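Jan 11, 2020

Protest report coding, Kilville batch. Continuing from the previous entry.

Goal is still the same: take every report we hold on the Kilville bus fare protests, from first call-out in August to the council vote, and get one row per event with date, place, organizer, stated demand, crowd size and source of the crowd size. The batch has 200 reports. Duplicates not removed yet at start of day.

Ran the near-duplicate pass first. Wire copy is the main problem. The Edwards agency text gets picked up by the local sites, trimmed from the bottom, and given a new headline, so the headline is useless for matching. Matching on the second paragraph works better than matching on the lead, as the lead is the part editors rewrite. Set the matcher to ignore the dateline and any embedded posts. Embedded posts break up the body text and leave stray handles and short links in the middle of sentences, and these pushed true duplicates under the threshold.
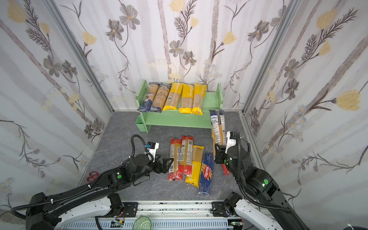 After the embeds were stripped the clusters looked reasonable. Checked 20 by hand. Two were wrong, both the same fault: a march and the sit-in that followed it were merged into one event. Both reports used "the demonstration" for both things. Split them manually and flagged the rule for Parveen Swati. The code book says separate events if the place changes, and the place did change (station forecourt to council steps), but only one sentence far down the report says so.

Crowd sizes are worse. The pattern is attribution to "organizers" in the early version and to "police" in the later one, with the number left alone. Coded as conflicting source, number retained. Do not average anything. Where a report says "hundreds" leave the numeric field blank and put the word in the text field.

Léonie Gautier asked whether the Ostura site should count as an independent source. Looked at it. It carries its own photographs but the text is Edwards copy with the quotes moved up. Coded as dependent. Same for Zaleo's regional page, except for one interview with a driver, which is original and gets its own source ID.
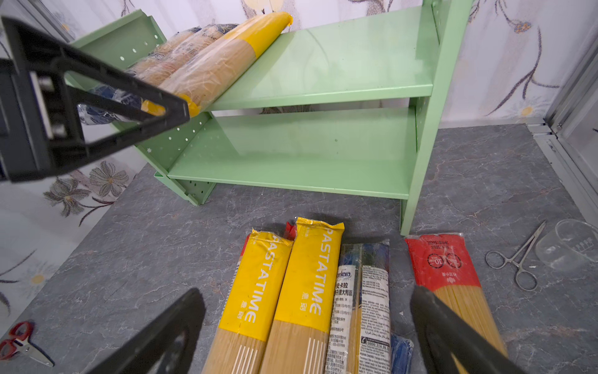
Plotted publication times for the whole batch to see whether we are missing late updates. Nearly everything falls in the hours straight after each event, then very little. The plot has the same shape as that green rack: a group of spaghetti packages at the left end of the upper shelf, and both boards bare along most of their length. So either follow-up reporting was thin or our collector stops looking too soon. Collector log shows it revisits a page for 2 days and then drops it. Corrections issued after that are not in our set. Need to re-fetch before any comparison of early and late wording.

Demand field: three coders, moderate agreement. Most of the disagreement is on reports that say protesters were "angry about fares" with no demand stated. Anger is not a demand. Leave blank. Reports that quote a banner are fine, code the banner text verbatim, including misspellings. 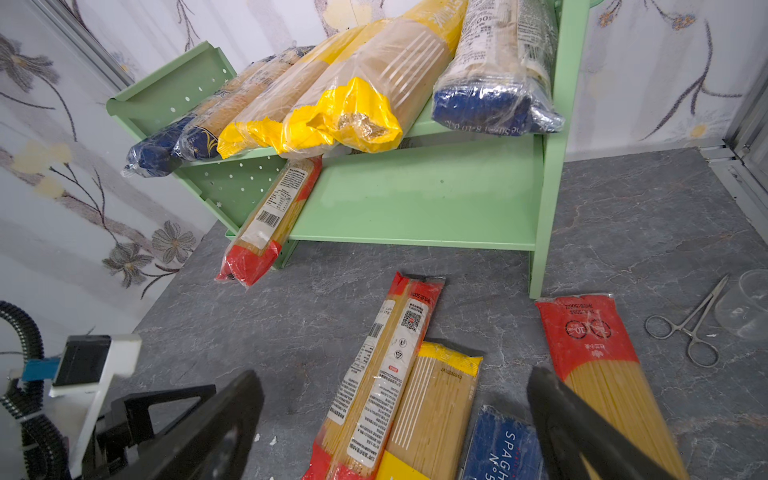

Gwion Gwilliam objects to the blank. His point is that a blank demand reads as a protest without one, when what we have is a reporter who left it out, and the two need separate codes. Agreed. Added "not reported" and "reported as none" to the demand field. Means recoding everything already marked blank. Myroslav Demchenko will take the first half, I take the rest.

Open items:
Re-fetch all pages, keep old versions alongside.
Place-change rule, wording from Parveen.
Second hand check of 20 clusters once the recode is in, drawn fresh, no overlap with the first.
Ask Catrin Powell if the council minutes give a start time for the sit-in. Reports disagree and none cites a source.
Threshold left where it was. No change until after the re-fetch.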